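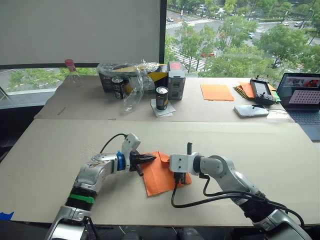
Paper folding is the shaping of a flat sheet by creases alone, without cutting or adhesive. A crease forms when the fibers along a line are bent past the point at which they spring back. Sheets, flaps and simple envelopes are all worked by the same basic actions: one part of the paper is held in place while another is lifted, turned over and pressed. An orange paper envelope with a triangular flap standing up near its middle shows the state between the last two of these, in which the flap has left the plane of the sheet and has not been laid flat. A cover of beige cardboard over the tabletop gives a slightly yielding base, which some folders prefer for soft papers and others avoid.

Terms

A valley fold brings the two halves of the sheet up toward the folder. A mountain fold takes them down and away, leaving a ridge. The two are the same crease seen from opposite faces. A precrease is a fold made and opened again to serve as a guide for later steps. A flap is any part of the sheet free to turn about a crease. The manual by Sioned Vaughan, first printed in 1932, uses "wing" for the same part, and the word survives in instructions for paper airplanes.

Center fold

The lengthwise center fold is the first step in most dart-type airplanes and in many envelopes. The edges are brought together, aligned at one end, and the crease is run from that end to the other. When reopened, the sheet keeps a shallow tent shape with the crease as its ridge. Corners folded in toward this line give the tapered outline of the later stages. 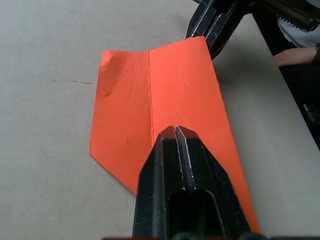 Orange sheet with lengthwise center fold, partly opened.

Faults

Wrinkles and dents come from pressure applied away from the crease line, most often near a corner. They do not disappear when the sheet is flattened, as the fibers have already been displaced. A dent on a flap can carry into any later crease that crosses it. Drift, in which the crease leaves its intended line, results from pressing before both ends have been aligned.

Paper

Weight and grain have the greatest effect on the fold. Paper creases more cleanly along the grain than across it. Heavy sheets crack at the outer face of the crease and are usually scored first. In colored papers dyed only at the surface, cracking exposes a paler core. Gwenllian Ellis folded 124 sheets of a single stock in both directions and reported less drift along the grain. The Ellis method of marking grain direction with a pencil tick in one corner is named after her.

See also

Envelope
Paper airplane
Scoring
Valley fold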